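Community Help > Days Out > Open Days and Tours > Lendetti robotics open day, worth it with a nine-year-old?

Lendetti open day: what do you really see, and can kids get near the robots?

Posted by Osaze Uzor, May 25, 2026

My daughter is nine and has decided she wants to see a robot hand. Lendetti has an open day coming up and the page for it has these four photos of the basket demonstration and not much else.
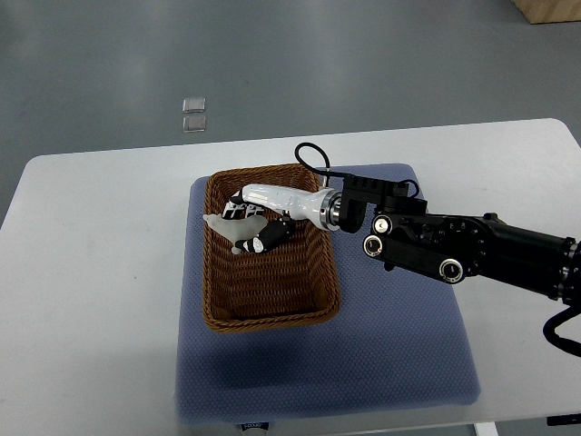
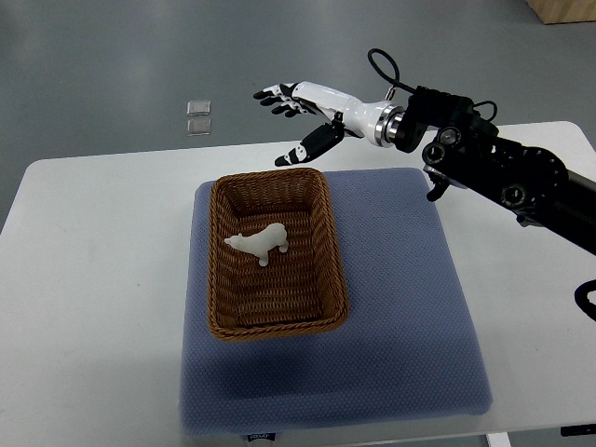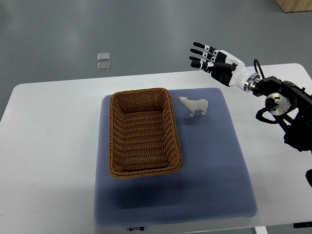
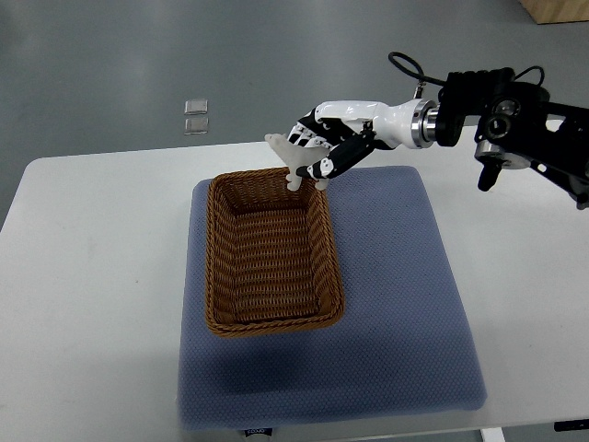

The basket demonstration at Lendetti. Second photo has the little bear lying in the basket, third has it standing on the blue mat.

What I'd like to know from anyone who has been to one:

Is it all as slow and small as this, one hand and one basket, or is there more going on? We would be driving 90 minutes each way. Can a child see the table properly or is it adults three deep? Do they let visitors have a turn at anything? And does it make a racket? She does not cope well with sudden loud noise.

I know nothing about robots, so plain answers please.

Hadiza Adeleke

We went to the March one with two kids, seven and 11. I'll go through your points in the order you asked.

There were three rooms open when we went. The hand demonstration was in the first, a sorting line was in the second, and the third was mostly screens and a talk. The hand room was the one my kids wanted to go back to. It is slow, yes. The hand goes to the toy, closes on it, lifts it, moves it across and lets go, and then there is a wait before the next go. If your daughter likes watching how fingers bend she will be happy. If she wants something that walks around and talks, there was none of that on our day and I would ring first to check.

On our visit the staff member let the kids call out which toy should be next. That was the closest anyone got to a turn. There was a glove you could try on in the third room which moved a hand on a screen, and the line for it was long. Go there first if she is keen, then come back to the hand.

Seeing the table: they take groups of 13 at a time and ask adults to stand behind the children. It worked well enough. There is tape on the floor and you stay behind it. My younger one could see into the basket from the front but not from the side, so get to the front if you can. Each group gets 30 minutes in the hand room, and that felt long enough to me and too short to the 11-year-old.

Noise: the hand room was quiet. You hear a sort of whirr from the arm and people talking. The sorting line is a different matter — there is an air hose on it that goes off without any warning and it made me jump. I would skip that room with your daughter, or take ear muffs. You can walk from the first room to the third without going through it if you ask at the desk.

Other things that might help. Parking is in the lot on Esitz Road and it is a fair walk back to the entrance. They only had tea, coffee and muffins, so bring lunch. Book a time slot, because the morning ones filled up and a family ahead of us was sent away until the afternoon. There was a box of spare safety glasses at the door but the small sizes ran out, so bring some from home if you own any.

I asked why the toys sit on a soft mat and was told that it saves them from a hard landing when one gets dropped. We did see a couple dropped. The kids cheered.

flat_white_3767

It's alright. Free, so can't complain. We were done in under an hour, and I wouldn't drive 90 minutes for it on its own. Flilora gardens is nearby if you want to make a day of it.

The talk is too technical for a nine-year-old. Too technical for me as well.

Someone told me they get 500 people through on the day. It felt like it at the coffee table but the rooms themselves were fine.

Osaze Uzor

Thanks both. Hadiza, that covers nearly everything. I've booked an early slot and will ask at the desk about going around the noisy room. One more thing if you're still reading — were you allowed to take photos? She will want some for school.

Hadiza Adeleke

Yes in the hand room and the third room, no flash. In the sorting room they asked us not to, as part of the line belongs to another company (Eze, I think it was on the sign). Ask the person at the table before you start and they will tell you where to stand.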